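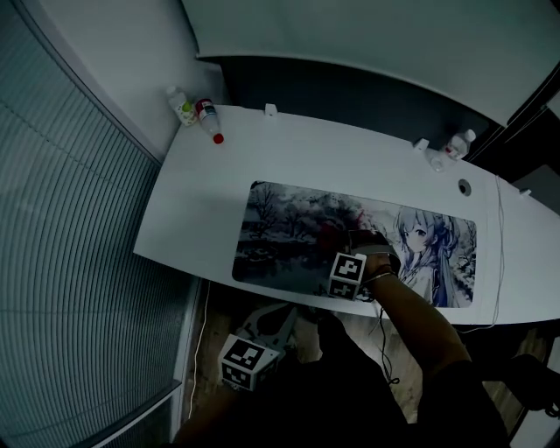

Solange McKinnon

5.2 When the tracking says yes and the data say no

Fig. 4. Hand-held gripper and marker cubes at a desk, seen from the head camera. One cube is held in the right hand on the mat; the other is fixed to the gripper.

Hand-held grippers with printed marker cubes are now a common way to gather training data for robot arms. The claim made for them is simple: a person does the task, the head camera sees the cube, and the path of the gripper comes out for free. We doubt the last part. This section sets out a fault that passed every automatic check in our pipeline and was found by accident, late, by a student looking at something else.

The fault is a jump in the estimated angle of the cube. When a flat marker is seen nearly face on, or is small in the view, two different poses can explain the same four corners almost equally well. The solver must choose one. If it changes its mind between one video frame and the next, the gripper seems to flip over and flip back. This weakness of square markers has been known for a long time. The usual answer is that a cube shows more than one face, so the second face settles the matter. Our logs do not bear this out as often as we had been led to expect.

Of 2704 recordings made with the Usitik kit, 2219 passed the standard filter, which rejects a recording if the cube is lost for too long. The filter does not ask whether the pose makes sense while the cube is in view. A flipped cube is still a detected cube. Every recording in which we later found a flip had been marked as good.

The work area in Fig. 4 has several features that we would now treat with care. The lens is wide, and straight edges bend towards the sides of the view, where the gripper cube sits low and to the left. Errors in the lens model are likely to be largest there. The mat is printed with bare dark trees on snow, a busy pattern with strong contrast, and a poor choice of backdrop for finding black-and-white squares. The hand closes on the cube it holds, and fingers can hide a marker's corners. We can't say from our data which of these matters most, and we distrust any account that picks one without a test.

The harm showed up downstream. An arm at the Rorkdale site, trained on the filtered set, turned its wrist sharply while reaching and struck the table edge. The first report blamed the wrist motor. The motor was replaced and the arm did the same thing again. Only when Nahom Mekonnen plotted the raw angles for an unrelated timing study did the flips come to light – by then the same data had been used to train two further models.

We added a plain limit on how fast the cube may turn. It catches the short flips. It does not catch a recording that starts with the wrong pose and keeps it throughout, and we have no good remedy for that case. Cirard's software offers a smoothing step, which we tried and do not advise: it turns a visible jump into a gentle swing that looks like real motion and is harder to spot.

Related items

Dufour: Lens models at the edge of wide views
Charbonneau and Lavoie: Wrist faults that were not wrist faults
Mekonnen: Clock drift between head and hand cameras
McKinnon: What a detection rate leaves out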